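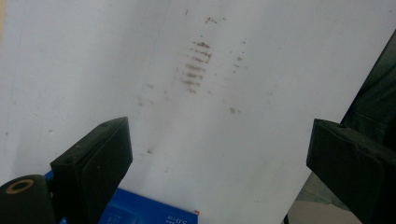

View from the wrist camera during a demonstration, with the two fingers open over a pale surface and a blue box.

Rolline Hand-Held Demonstration Gripper
Teaching tool for two-finger pick and place
Reviewed and stocked by Fleddale
Listing updated Feb 7, 2023

The Rolline is a two-finger gripper you hold in your own hand. You squeeze, the fingers close, a camera at the wrist records what they see, and the recording goes into whatever training software you already use. No robot arm has to be in the room. Rolline says this makes teaching a task "as easy as doing it." We have had one on the bench since June and would put it less strongly.

What we like

The fingers are thick black blocks with squared tips and screw holes in their faces. They are plain and they are easy to find in the video. With thin fingers we have lost track of the tips against dark parts. On a pale work surface these stand out well, and small boxes with printing on them are comfortable to grip.

The trigger is smooth enough for an hour or so. After that, hands get tired and the demonstrations get sloppy, which the brochure does not mention.

What we would question

The brochure claims 600 demonstrations in a working day. Our best day gave us 378 that we were willing to keep. Genivaldo Assunção, who runs our test bench, threw out anything where the grip slipped or the operator's wrist did something the arm could never copy. You may have looser standards. Ask any seller quoting a daily figure how many were kept.

The camera has a soft picture up close. Large print on a carton is usually readable. Fine print often is not, and if your task depends on reading a label, plan on a second camera. Marks and specks on the work surface also show up in the recordings more than you might expect. Whether that hurts the trained result, we can't tell you. Rolline says it doesn't and has sent us no test to back that up.

You feel nothing through the fingers except what comes back through the trigger. There is no force sensor. For stacking and sorting cartons we did not miss it. For pushing a plug into a socket we did.

Hand-held or remote control?

We also sell the Hirkomel remote arm, so take this with the usual salt. With the Hirkomel you drive the real robot from a pair of handles, and every motion you record is one the robot has already made. It is slower to use and costs far more. The Rolline is quicker and goes where you go, but some of what you record will be out of reach for your arm - you find out later, at your desk. Shops with one fixed job should look at the Hirkomel first.

Specifications

Weight: 912 g with camera, without cable
Fingers: two, black, replaceable
Recording: wrist video plus finger opening
Force sensing: none
Rated trigger cycles before service: 2000 (maker's figure, and low in our view)
Arm mount: Matlala plate, sold separately

In the box

Gripper, spare finger pair, cable, hex key, printed setup sheet. The setup sheet skips the step for zeroing the finger opening. Ours has it written in by hand, and we put a copy in every order.

Returns and loans

Unused units can come back within the normal return period. Loan units are available to shops that want to try their own parts first - please do this before ordering more than one. Spare fingers are not returnable once fitted.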